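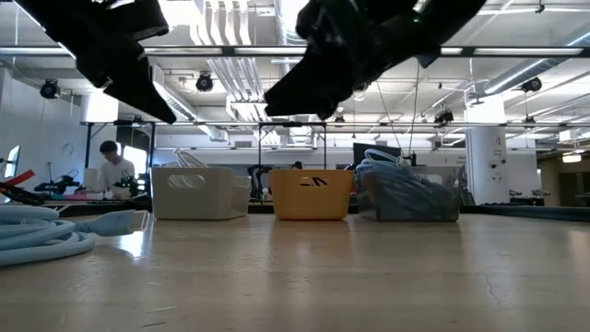
How often must the operating area of a two-arm station be checked against this guide?

At the start of each shift, and again after any change to the arms, the fingers, the table or the task.

4.3 Preparing the Work Surface and Bins

This section applies to all Tolteo two-arm stations used for cable sorting. It shall be read together with Section 4.2, Stopping the Station.

1. Place the station in Hold mode and confirm that both arms have stopped.

2. Set the bins in a single row on the far side of the table. Bins of different colors may be used together. Record the position of each bin on the Jistora set-up sheet.

3. Check that each handle opening is clear. Cable ends shall not pass through an opening.

4. Press down any loops that stand above the rim. A loop above the rim can be caught by a finger passing over the bin.

Note: Clear-walled bins make the fill level easier to judge from the side. Cable pressed against the wall does not by itself mean that the bin is full.

5. Lay the coil to be sorted on the near side of the table, with its connector free of the strands.

6. Inspect the table for cracks, scratches and raised edges. Report any crack to the station supervisor and enter it in the log under code 942.

7. Check for strong reflections on the table. Where a glossy surface returns light from overhead fixtures, run the camera check before starting a task.

8. Raise both grippers clear of the bin rims. The grippers shall be empty before the station leaves Hold mode.

CAUTION: Do not reach between the grippers while the arms are powered. An indicator light on an arm shall not be taken as permission to enter the work area.

9. Confirm that all persons are outside the marked boundary, including those working at nearby benches.

10. Release Hold mode and run one cycle at 16 percent speed. If a finger touches a bin, stop the station and return to step 1.

Note: Finger pads on Amport grippers shall be replaced every 1,000 cycles or every 90 days, whichever comes first. See Section 7.1.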